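Flodeck publishes open code of practice for testing robot grippers in simulation
Nudinton, 2025-06-01
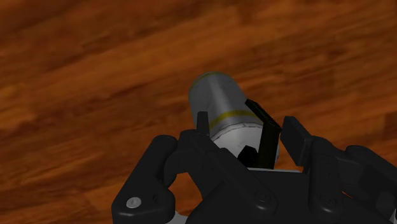
Digby Merrick had been asking for something like this for a long while, and told the launch gathering in Nudinton that he was tired of reading that a gripper was "tested" without a word on whether the testing was done on a bench, on a computer or on the back of an envelope. His remark got a good warm laugh, and it sums up rather well why the new Flodeck Code of Practice for Simulated Grasp Testing came to be written.
The code, which is free to download and free to copy, sets out in everyday language how anyone who tests robot grippers in a simulated world should plan the work, carry it out and write it up afterwards. It covers the plain, bread-and-butter job of picking up and holding household goods such as cans, cartons, bottles and tubs, and it is meant to be just as useful to a college workshop with one computer as it is to a company with a whole floor of them.
Work on the text began with an open call for comments, and we would like to say a very big thank you to everybody who wrote in. We received 415 responses, some of them a single line and some of them running to many pages (one came with its own index, which was much appreciated), and every one was read by at least two members of the drafting group. A great many people asked us for the same thing, and that was a shared way of saying what counts as a successful grasp.
Under the code, a can that has been lifted but slips in the fingers a moment later may no longer be written down as a success. The object must be raised clear of the surface, held for the full time stated in the test plan, and then set down again under control. If it tilts in the grip, the tilt has to be recorded, even where the hold is a good one, and the tester must say beforehand how much tilt the task can stand. Pinching from two sides and wrapping the fingers round an object are to be reported separately, as the two ask very different things of a gripper and adding them together has muddied a good many results over the years.
"We wanted rules that a person could follow on an ordinary working morning, with a cup of tea going cold beside them," said Seo-ah Baek, who led the drafting group at Flodeck. "If you need a lawyer to tell you whether your test is a fair one, then we have written it badly and you should please tell us so."
The code also asks for honesty about the simulated world itself. Weight, friction and the stiffness of the fingers must all be listed, along with where each value came from. A value that was measured on a real object should be marked as measured, and a value that was guessed should be marked as guessed – there is no shame in a guess, but the next reader does need to know. Surface textures and lighting should be noted too wherever the robot depends on a camera to find its target. Results from simulation must be labelled as such on every page and in every table, and may not be used alone to support a claim about safety around people.
Before publication, the draft was tried out by two firms, Dustavex and Waaka, during May. Between them they ran 3026 simulated grasps to the letter of the text and kept notes on every clause that slowed them down or left them scratching their heads. Their notes led to 265 changes in wording, most of them small, and to one complete rewrite of the section on failed grasps, which now asks that failures be kept and shared alongside the rest and never quietly dropped from the count.
"The failed grasps are where we learn the most," Seo-ah Baek added. "I would happily swap a folder of lovely tidy results for a few bad ones that somebody has taken the trouble to write up properly."
Flodeck will keep the code under review and plans to bring out a second edition once it has been in use for a full year. Comments are welcome at any time and from anyone, whether or not they have written to us before. A short checklist, a blank test plan and a worked report are supplied with the main text, and printed copies can be had on request from the Flodeck office in Nudinton, where the first print run is 788 copies.

Notes for editors
The Flodeck Code of Practice for Simulated Grasp Testing is voluntary and does not replace any legal duty or any existing safety standard for robots. Interviews with Seo-ah Baek can be arranged through the Flodeck press desk.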